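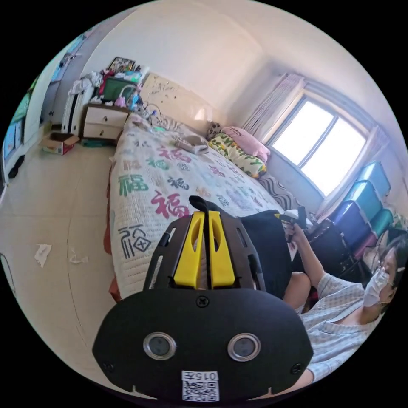
Household chores and automation: frequently asked questions

Compiled by Debashish Ekanayake for the Stiken home automation notes. Last revised August 27, 2021.

Scope

These answers cover general-purpose manipulation in homes, with some comparison to shop-floor work. Dishwashers, washing machines and robot vacuums are treated only in passing. They do one job each in a known way, and the questions readers send us are mostly about the jobs left over: picking things up, putting them away, and handling cloth.

Can a machine tidy a bedroom yet?

Parts of one, under supervision. A mobile arm with a two-finger gripper can pick a rigid object off the floor and place it in a bin, provided the object is a suitable size and nothing is leaning on it. It cannot be left alone in an ordinary bedroom with the instruction to tidy up. The instruction itself is underspecified. A shoe by the wardrobe may be in its place or out of it, and a scrap of tissue on the tiles is trash in most homes but looks, to a classifier, a good deal like a sock.

Why is cloth harder than boxes?

A box has one shape. If the machine knows where two corners are, it knows where the rest are. A piece of fabric draped over the edge of a bed has no fixed shape, hides most of its own surface, and changes as soon as it is touched. Black fabric adds a sensing problem, as many depth sensors return little or nothing from it. Printed quilts cause the opposite trouble: a cover with large characters in several colors is full of strong edges, and a segmentation model may take a printed figure for an object lying on top.

Current methods handle cloth by regrasping. The machine lifts a point, looks again, picks a second point, and repeats until the item is in a state it recognizes. This works on towels and is slow.

How slow?

In our February trials at the Prencombe workshop, we gave the arm 30 attempts to pick a single garment off a bed and lower it into a basket. It completed 6 without help. The time limit per attempt was 300 seconds, and most of the failures reached it. A common failure was a pinch that took the quilt along with the garment. The controller read this as a heavy item and kept pulling.

Can it make a bed?

No, with the reservation that "make a bed" is used loosely. Pulling a flat sheet toward a marked corner has been done in laboratories. Squaring a quilt on a bed that stands against a wall, with furniture on the other side, is a different task. The arm has to reach the far edge without resting its weight on the mattress, and pillows have to be moved first and put back afterward. Each pillow is a soft object with a different cover, and a stack of them at the headboard gives the camera very little bare wall or sheet to work from.
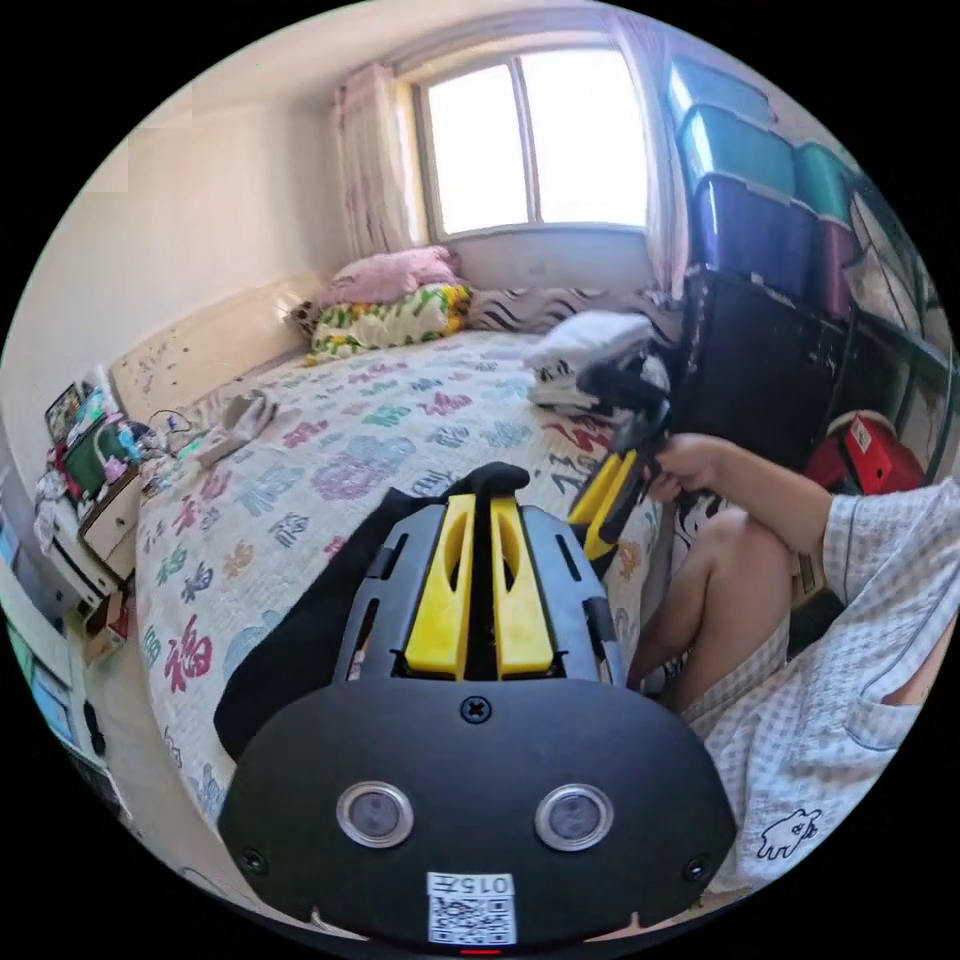

Miria, writing from a care home laundry, disagrees with the answer on beds. Her view is that a quilt pulled straight by eye, with creases, would be good enough for most residents, and that engineers hold the machine to a hotel standard that no family applies at home. She would accept a bed that was two-thirds made every morning if it spared her staff the bending.

What does that objection change?

It changes the success test, and the point is fair. Under a looser test the machine would score better. It would still need to clear the bed before pulling anything, and that step accounts for most of our errors. Cables are the worst case. A thin cord looped on top of a quilt is easy to miss, and a pull on the cover can take the cord and whatever is plugged into it. We now score bed tasks at two levels, "usable" and "square", and report both.

Is the shop floor further ahead?

Yes, for fixed reasons. Parts arrive in a known position, lighting is controlled, and the people who designed the part can be asked to change it. The packing cell at Ranasinghe ran the same gripper type we use and had few complaints about it. The cartons there were one size. When the line took on garments in soft bags, the cell needed an operator again.

A bedroom gives none of these conditions. Daylight from a window can leave a camera with white panes and dark corners in one view, and the exposure that suits the bed does not suit the floor.

Are two fingers enough?

For most pick-and-place chores, yes. Two flat parallel fingers can hold a bottle, a sock, a remote control or the edge of a blanket. They do poorly at sliding under a flat item on a hard floor, and they cannot turn an object over in the hand. Hands with more fingers exist. They cost more, break sooner, and are harder to control -- the last of these matters most at present.

What about drawers and bins?

Opening a drawer with a projecting knob is among the better-solved tasks. Stacked plastic drawers are less reliable, since a light stack shifts when one drawer is pulled. Getting a bin down from a high stack is outside the working range of most home-sized arms, and we advise against trying it.

How should I prepare a room for a trial?

1. Take cables off the bed and fix them along the wall.
2. Clear small bottles from the bedside table. A crowded surface is a separate test and should be run separately.
3. Close the curtains partway and switch on the room light.
4. Decide where each class of item goes, and write it down before the first run.
5. Keep one person within reach of the stop button for the whole session.

Should I buy one now?

For chores, no. A vacuum robot and a good dryer will save more time for less money. For teaching or development, a small arm is a reasonable purchase if the buyer expects to spend evenings on calibration.

When will the answers here be revised?

When the garment trial passes 30 further attempts on the new controller. Corrections can be sent to the Prencombe address -- please state the gripper type and the fabric.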